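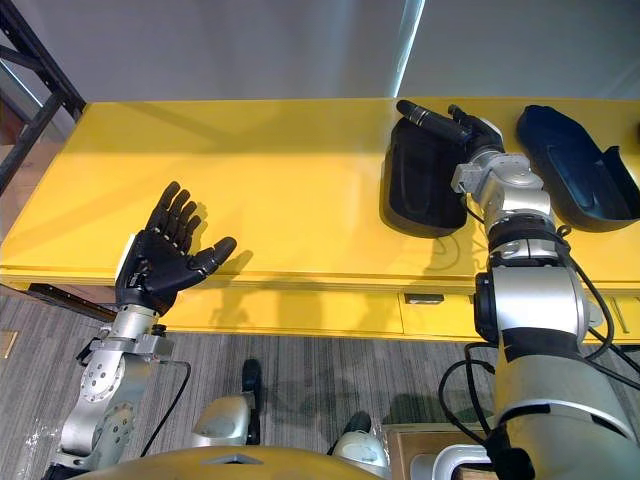
Releasing a single and the video for it: same day or a few weeks apart?

Posted in Music Promotion & Releases
24 January 2024

Hi all, longtime reader, second time posting. My band is called Drimness (four of us, kind of slow, kind of loud, lots of organ) and we've finally got a single mixed and mastered that I don't hate. It's called "Quezada" and we're putting it out ourselves. We also have a video for it, shot over two freezing nights by our bass player's cousin, and the edit is nearly there.

So my problem is timing. Our drummer wants the song and the video out the same morning, one big splash. I've been leaning toward song first, then video a few weeks later so we get to bug people twice. We have a mailing list of 300 people, mostly from shows, and last August our one older track got 1561 plays in its first month, which for us was huge!! I don't want to waste whatever little bit of attention we have.

Also, do I need to send the video to blogs before it's public? I've read that some of them only want it if they can post it first. And what do you even put in the email? I wrote a press release and it sounds like I'm selling vitamins.

Any advice welcome, even the harsh kind.

organ_donor_pdx

Helge Isaksson

Song first. I've done it both ways with my own project, Narkine, and the same-day one just kind of vanished by the weekend. Everybody who was going to click had clicked and then I had nothing left to say until the next single, which took me forever.

What worked better for us:

Get the single scheduled with your distributor at least four weeks out. Five if you can stand it. You can't pitch it to the playlist people once it's already live, and I learned that one by missing the window by a day.

Write to your mailing list the morning the song comes out and keep it short, like you'd write to a friend. Three sentences and the link. Save the story of the freezing nights for the video email, that's good stuff and it gives you a reason to write again.

Pick one blog you really like and offer them the video first. Just one! Send a private link and the date you have in mind, and tell them when you need an answer by. If they pass or you hear nothing, go to the next one. I emailed 40 places at once the first time around, two of them said yes to an "exclusive" and I had to write a very embarrassing apology.

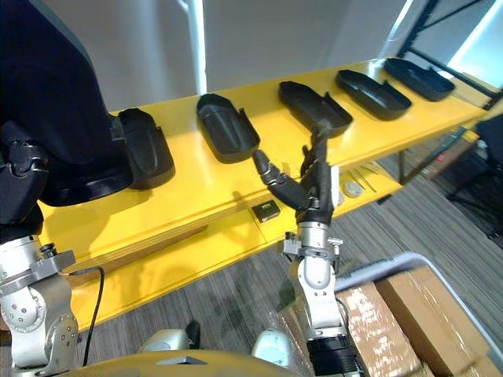
Put the video out two or three weeks after the song. Check that your title is spelled the same everywhere, and put the director's name in the description. (Your bass player's cousin will be checking. They always check.)

About the press release, cut every word you wouldn't say out loud. Who you are, where you're from, what the song is about, who made the video, the link. If the song came out of something real that happened to you, say so plainly and leave it there. Mine went from a full page down to two paragraphs and I got more replies. Still not many replies, but more.

Oh, and make a couple of vertical clips from the video before you release it. I hate doing this and I do it every time.

tamborine_tim

same day. people have no memory, they hear the song and if theres no video right then they forget you exist. thats just my opinion. good luck with the single

Pladodel

I book a small room and I get a lot of these emails, so a slightly different angle for you. I'd mostly agree with Helge on song first, but ask yourself if you have a show coming up. If you do, put the video out the week before it and mention the date in the email and under the video. One band I had in did that and their video only got to 2714 views, but the room was packed and people were singing the chorus back at them. I'd take that trade any night.

If there's no show yet, maybe book one and then choose your dates. And please put a download link for the song in the email, along with one decent photo of the band. I delete anything with a giant attachment, sorry!

organ_donor_pdx

Wow, thank you. We do have a show we haven't announced yet, so I'm going to show this thread to our drummer and see if he budges. Helge, would you mind looking at the short version of my press release once I've hacked it down? I'll send you a message tonight.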